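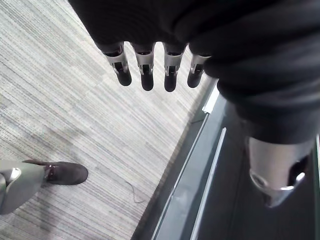 Sudheer Varghese
@sudheervarghese · Friday

Booth assignments for the Braltetti Print & Packaging Fair went out this morning. I run the exhibitor desk, so I'm putting the main points in one thread. Please read it before you email me.

1/ The fair is in January at the Liao Exhibition Center, Halls 2 and 3. Hall 1 is closed for roof work. If your old paperwork says Hall 1, ignore it.

2/ We have 454 exhibitors confirmed. Last time it was 300. The aisles are the same width as before. The extra space comes from Hall 3, which we did not use last time.

3/ Move-in starts at 7 a.m. the day before opening. Trucks go to the north gate. Cars and small vans use the east ramp. Heavy presses have to be booked in with Danylo Mykhailiuk, who handles freight. Please don't just turn up with one.

4/ Power is ordered through the Wurard portal. A standard booth comes with one outlet. If you need three-phase, order it before the floor plan locks or you will pay the late rate.
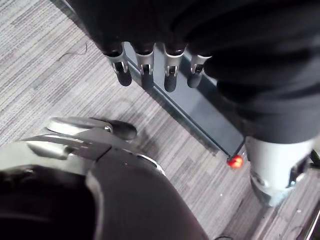 Four fingers with black tips, under the dark sleeve.

5/ Badges. Each booth gets four. Extra ones are sold at the desk. Names can be changed up to the night before, and after that you have to stand in line like everyone else.

6/ The talks are in the side room off Hall 2. Xiaoyan Xia opens with short-run labels, then Zhuoran Su on ink recycling. The rest of the list is still moving. I'll post it when it stops.

7/ Visitor sign-ups are at 3,010 as of this morning. Trade visitors get in free if they register online. At the door it's a paid ticket.

8/ Clirkel is running the shuttle from the train station again. Every 20 minutes, last bus back at 6:30 p.m. It does fill up at closing.

9/ A few people asked about the food. Yes, there is a second cafe this time, at the back of Hall 3. No, you can't cook in your booth.

10/ Floor plan questions go to Ritu Mishra. Invoices and badges go to me. I'm off the desk after 5 today and back Monday.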